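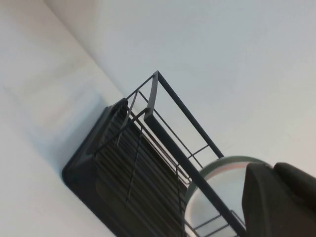 Putting one plate away is harder than anything she did in four years of high school math, according to Tsehay Negussie, and she would like it on record that she was good at high school math. She told me so within five minutes of my walking through the door of the Lelar Robotics Club, and by the end of the afternoon I had come around to her way of thinking.

The club meets on the second floor of the old Muriithi building in Volmont, up a staircase that smells of floor wax and somebody's lunch. I had expected the kind of thing I remembered from my own school days – little wheeled carts bumping into each other in a gymnasium, parents cheering, a good deal of tape. There is still plenty of tape. But this year the students signed up for the household division of the Hullness Challenge, and the household division is all about chores. Dishes, mostly. A robot has to pick up a plate, carry it to a rack, stand it on its edge in a slot and let go, and it has to do this without a person touching the controls.

Now, I put plates in a rack every night of my life and I couldn't tell you how I do it. That's the trouble, really. You feel the rim settle between the wires, you give it a tiny nudge if it leans, and you're already reaching for the next one while you think about what's on television. The students have to take all of that apart and hand it over to a machine in pieces small enough for it to use.

They do it mostly by showing. One student steers the arm through the job by hand while the computer keeps a record, and then they do it again, and again, with the plate turned a little or the rack moved an inch closer to the wall. By the week I visited they had 256 of these runs saved, of which they had thrown out 40 for being, in the words on the whiteboard, "too sloppy to learn from." (I asked to see a sloppy one. It looked perfectly fine to me, which may explain something about my kitchen.)

The camera rides down at the wrist, close to the two fingers, so what the robot gets is a very near and rather crooked view of things. Thin dark wires give it fits. So does a tilted plate, where the round edge you're hoping to find becomes a sort of curve going off somewhere. There was a long and friendly argument while I was there about whether to slow the arm down for the last bit before the slot, and it went on right through the snack break and into the cleanup.

Negussie was for slowing down. "You'd slow down," she told the others, and they had to admit they would.

The challenge itself is in October. Each team gets 12 minutes and a set of dishes it hasn't practiced with, and the judges can put the rack wherever they please. Last year's Lelar team ran out of time with a bowl still in the air, and I heard that story three times, told with more affection each time around.

When I left, the windows were going orange and two students were down on their knees looking for a screw. Negussie had started run number 257. She waved without turning her head, both eyes on the plate.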